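3.2 Storage and handling of profile stock

Small workshops in the Proltcombe district buy most of their aluminium profile in long bars and cut it to length as orders come in. Ezzat (the larger of the two firms we visited) keeps its bars flat on racks, while Lirnaseck stands them upright against a wall. Upright storage saves floor space, but staff at Lirnaseck told us that short offcuts tend to be lost behind the long bars and are later cut again from new stock.
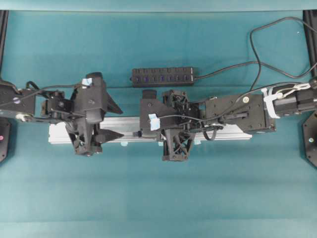

Vol. 14, No. 6, p. 40

Offcuts were logged at both firms until the end of August. Each piece was given a length, a finish grade and a reason for being set aside. Light scuffing was the most common reason at Ezzat, even though most buyers accept it on parts that will be hidden. Surface marks do not affect strength – they matter only where the profile is on show. Soft bench coverings are often suggested as a remedy, and Ouali's earlier survey of workshops in Ivatmont supports their use for finished lengths.
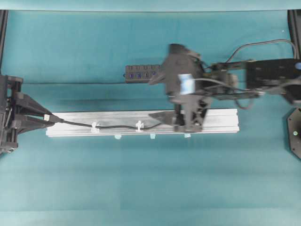 Figure 6. Length of aluminium profile with a slightly scuffed matte finish, lying on a fabric-covered work surface; a thin black cable runs along its top face.

Grading was done by eye at both sites. Where two members of staff disagreed, the lower grade was entered. This probably overstates the share of marked stock, and the totals in the next section should be read with that in mind.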